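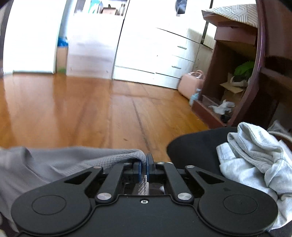 The jaws closed on a fold of gray knit, bedroom floor, a few other fabrics alongside

So I've been living with the Horkeck hand-held gripper kit for a while now and a few of you have asked if it's worth the money, so let's do this properly. Short version: I like it a lot more than I expected to, and I'd still tell half of you to wait.

For anyone who missed my earlier posts, I've been slowly teaching a little arm to help with laundry. Very slowly. The arm itself is fine, it's the showing-it-what-to-do part that was eating my evenings, because I was steering it with a game controller and folding one towel took longer than washing it. The Horkeck kit lets you skip all that. You hold the same kind of gripper the arm would use, you do the chore yourself, and the recordings go off to train the thing later. I'd read about this way of working back in March and then put off buying anything until the price came down.

It did not come down. I paid $2090 for the basic kit from Daltberg, and the bundle with the spare fingers and the hard case was $2969, which I looked at for a long time and closed the tab. Cavalcanti sells something similar for $3000 and I haven't tried it, so please don't ask me which one is better!

OK, the hands-on part. The first thing I did was go straight for clothes, because clothes are what I care about and also what every demo video seems to avoid. Knit stuff is the best place to start. You come down on it, squeeze, and the cloth bunches up into a little ridge between the fingers and you can drag or lift from there. The pads with the blue edges are grippier than I thought they'd be. I had a pair of plain hard fingers on my old setup and anything ribbed would slide right out after a second or two, and I'd say these hold on maybe nine times out of ten when I do my part.

Doing my part is the catch. You have to unlearn how you pick things up. With your hand you kind of scoop and your fingers sort out the rest, and with two narrow jaws you need to decide where you're pinching before you get there. My first evening of recordings was mostly me stabbing at a T-shirt. By the third evening I was folding things in half pretty happily, and I caught myself lining up my thumb and finger the same way when I picked up a sock with my actual hand, which was a weird moment.

Thin, slippery fabric is still a pain. Anything silky I end up grabbing two layers when I want one, every single time. I wrote to Horkeck about it and they sent back a nice, fairly long reply that boiled down to "come in from the side." I've tried coming in from the side. It's a bit better.

A few smaller things, in no order. It's heavier than it looks in the photos on their site, and after a long stretch my wrist knows all about it. The black finish picks up lint like crazy (laundry, go figure). The linkage is out in the open, so keep drawstrings and cords away from it – I got a hoodie string wound up in there once and had to stop and pick it out with tweezers. Setup took me most of an afternoon, and a good chunk of that was a firmware update that stalled twice. The printed guide is only a couple of pages and skips the part where you have to calibrate how wide the jaws open. It's in the online version, near the bottom.

What I love is that I can record anywhere in the house. No table clamp, no backdrop, no clearing the room first. I just sit down on the floor with a pile and go. The people in the Teldale hobby forum keep saying that messy, normal rooms make for better training anyway, and I'm choosing to believe them.

So, who should get one? If you already have an arm and you're sick of steering it by hand, yes, I think you'll be glad you did, and get the basic kit. If you don't have an arm yet, hold off, since this thing by itself won't fold your shirts. You'll fold your shirts, only slower and with a gadget.

I'm going to try bedsheets next, which will probably need 2 of these and a second person. If you've done sheets with a kit like this, leave me a comment and tell me how you handled the corners.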